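Erisen Technical College
Department of Warehouse and Materials Practice
Course 716: Storage and Handling of Loose Goods
Handout 7: Metal Bins, Their Surfaces and Their Contents
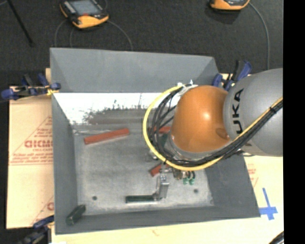
Students should read this handout before the second workshop session and bring it with them. It covers the care of large open metal bins, the placing of long rectangular blocks in them, and the record that must be kept for each bin. The section on lifting technique in Handout 6 is assumed and is not repeated.

1. Terms used in this handout

The floor of a bin is the surface on which the goods rest. The walls are the panels that enclose it. In most of the bins used for this course the walls slope, so that the opening at the top is larger than the floor. The near wall is the one closest to the person working, and the far wall is opposite. These terms are to be used in all written work, including the bin record. "Front" and "back" may be used for positions on the floor, but only with reference to the near wall.

Students who have worked in commercial warehouses may know a bin by another name, such as tub, hopper or tote. The Department asks that "bin" be used throughout the course to avoid confusion during assessment.

2. Sloping walls

A sloping wall makes it easier to reach goods that lie close to it. It also changes how goods settle. A block lowered against a slope may slide toward the floor and turn as it goes, and it will seldom come to rest square to the wall. Long blocks are especially likely to finish at an angle.

This is acceptable in a bin of loose goods. Loose storage does not require alignment, and time spent straightening blocks that will soon be removed is not well used. Where alignment is required, the work order will say so, and dividers should be fitted before any goods are placed.

A block must not be left leaning on a wall with one end raised. It should be laid down flat before the bin is released to the next user.

3. Wear and marking on metal surfaces

Metal floors scuff in ordinary use. A mottled grey appearance, with fine scratches running in several directions, is normal and need not be reported. The following should be entered in the bin record:

Dents deep enough to catch the end of a block.
Raised or sharp edges at any seam.
Smears or streaks on the walls that do not come away with a dry cloth.
Any residue that transfers to the goods.

Brownish marks on a metal wall should not be assumed to be rust. They may be dirt, old adhesive or material rubbed off from packaging. The student should wipe a small area first and write down the result. Abrasive pads are not to be used on bright or reflective surfaces, where they leave permanent dulling.

4. Color and identification

The blocks in the course set are sorted by color. Red and green are both in use, and the darker shades are easily misread when a bin stands in shadow or when light is thrown back from the walls. Dark green in particular can be taken for black. Students should confirm the color under the workshop lamps before making an entry.

The color entry is made in words. Abbreviations are not accepted, as "G" has been read in past terms as both green and grey.

5. Placing and removing long blocks

The block is held level and lowered until it is close to the floor before it is let go. Dropping a block from the rim damages its corners and adds to the wear described in Section 3.

When removing blocks, begin with any block that lies clear of the others. A block that rests across another is taken before the one beneath it. Blocks at the back of the bin should be reached from the side where possible. Leaning over the near wall with the full weight of the body is not permitted in any session.

6. The bin record

Each bin has one record sheet, kept in the Magnusson folder at the entrance to the workshop. The sheet shows the bin number, the condition of the floor and walls, the colors present, and the initials of the student. It is completed before goods are added and again after they are removed. A sheet with only one of the two entries will be returned.

The record carries 50 points toward the workshop grade. Two points are deducted for each missing entry.

7. Preparation for the session

Read Sections 2 and 5 again. Prepare a short written answer, no longer than one page, on the following topic: the effect of wall slope on the final position of a long block. Sketches may be included and should be labeled with the terms in Section 1.

Completed answers are to be handed to the course instructor, Liv Lindqvist, by March 21, 2026. Work gloves are available from the supply counter on presentation of a student card.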